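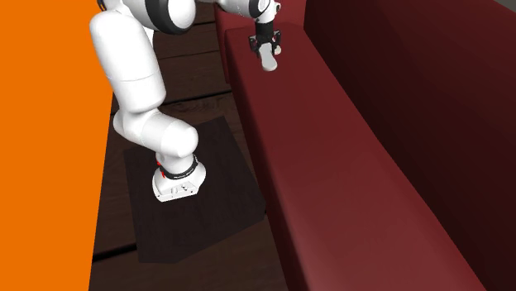
How many simulated episodes are required before two grasping policies can be ranked with confidence?

For the household furniture tasks in the Zumari suite, 500 episodes per policy is the minimum the Mevstead group now accepts, provided both policies are run from the same set of starting conditions.

Posted by mevstead_sim_group
Simulation and Evaluation board

The question and answer above have been added to the board's reference list following a number of enquiries. Members are invited to comment on the method before the wording is settled in November.

The figure derives from our internal study of pick-up and put-down tasks on soft furniture, chiefly the sofa and armchair scenes. We ran 2,155 simulated episodes over all policies and compared the resulting order with 210 trials on the physical arm at our Cakstead site. Episodes were paired by seed, so that each policy met the same object pose, the same arm pose and the same friction value. With pairing in place, the order of the policies settled well before the 500 mark in most scenes. The sofa scenes were the slowest to settle and the minimum was set by them.

Vangelis Stamatopoulos is the contact for the study.

Reply from gripforce
I thank the group for publishing this. My difficulty is with the word "confidence". A ranking that has settled in simulation has settled only with respect to the simulator's contact model. A sofa seat modelled as a rigid block will return an object to the gripper in a manner that no upholstered seat would. Running more episodes simply gives a tighter estimate of the wrong quantity. I would ask that the entry state plainly that the minimum applies to comparisons within simulation.

Reply from t_lindqvist_lab
I support the entry as written. The question asks about ranking, and ranking is a weaker claim than predicting a success rate. Our own laboratory has seen simulated success rates that were far too generous while the order of the policies held up on hardware. If all candidates benefit equally from a firm seat, the comparison survives.

Reply from gripforce
The "if" in that last sentence is carrying a great deal. Candidates do not benefit equally. A policy that presses down before closing its fingers is favoured by a rigid surface, and one that approaches from the side gains very little. We observed exactly this with cloth items and withdrew a ranking as a consequence.

Reply from v_stamatopoulos
Both points are well taken. I can add some detail which was left out of the opening post for the sake of brevity.

The order agreed between simulation and hardware for every pair of policies except 2. In both of those pairs, one policy used a downward press of the sort gripforce describes, and it was placed too high by the simulator. We attempted to correct this by applying the Chatzigeorgiou adjustment, in which the stiffness of the supporting surface is drawn at random for each episode. The adjustment restored the correct order in one pair. In the other it made no difference, and we do not yet have an explanation. Recordings of the hardware trials for that pair are being reviewed.

I would also note that the physical trials were all conducted with one sofa. The result should not be extended to other furniture without further testing.

Reply from paired_seeds
May I ask how failures to plan were treated? In our experience, the arm is often unable to find a path when the backrest is close to the target, and the episode ends before the gripper has moved. If these are discarded, the pairing is broken. If they are scored as failures, the grasping policy is being marked down for the planner's behaviour.

Reply from v_stamatopoulos
They were scored as failures for the policy concerned and the pair was retained. I accept that this mixes two sources of error. The planner was the same throughout, but the approach pose it was asked to reach was chosen by the policy, and we judged that a policy choosing unreachable poses ought to be penalised for it. A separate count of planning failures will be included in the written report.

Reply from paired_seeds
Thank you. I would have chosen differently, but the separate count will allow readers to recalculate the ranking for themselves.

Reply from t_lindqvist_lab
I withdraw my unqualified support for the present wording. The press-down case should be named in the entry.

Reply from mevstead_sim_group
The answer will be amended to state that the minimum applies to rankings within simulation, and that policies which press on the supporting surface should be checked on hardware in all cases. The figure of 500 is unchanged. gripforce has asked that a dissent be recorded concerning rigid seats, and a link to this discussion will be placed beside the entry for that purpose. Comments remain open.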